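Brukari 74 Paint Rack and Hobby Station: a month on my desk

Posted 4 Mar 2024 by Kusum Maurya

I paint small armies badly and slowly, and for years my paints have lived in a shoebox. When our club had its winter bring-and-buy I finally caved and came home with the Brukari 74, a flat-pack painting station with a slot for (you guessed it) 74 dropper bottles, a brush rail, two little drawers and a shelf along the top for whatever's drying.

It comes as a stack of sheets with the parts held in by tiny tabs. Most pushed out with my thumb, but the drawer fronts needed a knife and a bit of muttering. The instructions are one big folded page with no words on it at all, and step six shows the left side panel upside down, so I glued mine on wrong and had to pry it off again. Olga Yáñez at the club did exactly the same thing with hers, so I don't feel too silly. Dry fit everything first! Allow an evening, plus the night for the glue to set.

Once it's together it's really solid. I can lean on the front lip while I'm doing eyes and belt buckles and nothing wobbles. The bottle slots are tiered, so I can read every label from my chair, and that alone has sped me up — I used to tip out the whole shoebox looking for one brown. The slots are cut for dropper bottles only, though. My old round pots from Grube don't fit, they just perch on top and slide off, and I own a lot of those. You can buy a pot tray separately, which feels a bit cheeky at this price.

The drawers are my favorite part. One has basing grit and tufts, the other has all the spare heads and shields from my Prokumbridge skirmish force (100 points a side, very quick, very silly, I'll write it up sometime). They do stick in damp weather. A rub of candle wax on the runners helped.

The brush rail is fine for normal sizes, but my big drybrush drops straight through.

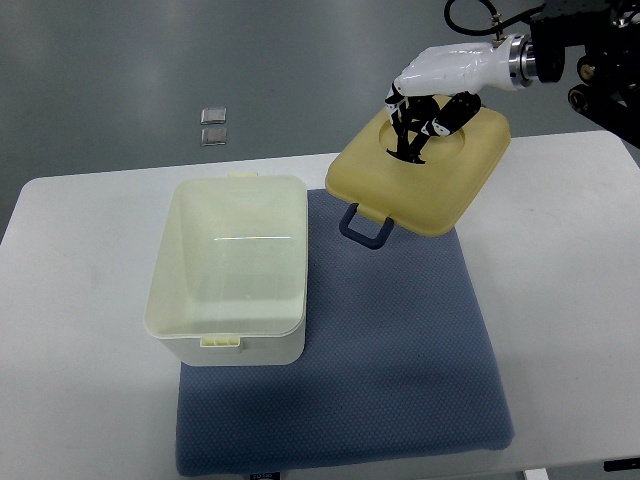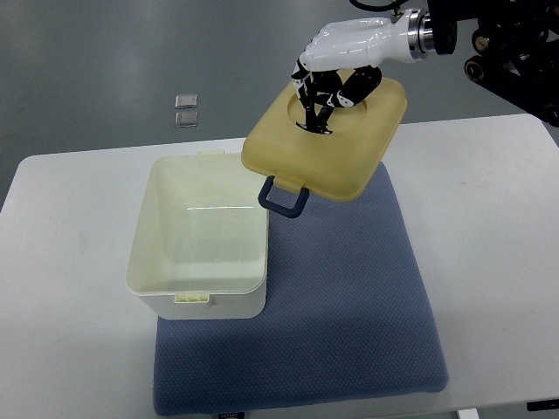
How does it stack up against the Bullura one? Kerstin Hinrichs let me use hers for a whole afternoon, and I'd say the Bullura is prettier and comes sanded, with a proper water pot holder that I badly miss. It's also much wider, and my desk is really half of the dining table, so that was that. If you've got a permanent hobby room, go try the Bullura before you spend anything.

I've primed mine black, which took most of a can. Bare, it soaked up spilled wash like a sponge, and there's still a big green blotch under the second tier from my first night of goblins. Seal it before you load it up, and do the insides of the drawers too.

Four stars from me. I'd knock it down to three if all your paints are in pots, and the club now has three of these on order, so somebody please remind me to warn them about step six.

Contact: Kusum Maurya, via the club message board | © 2024 Kusum Maurya | Back to top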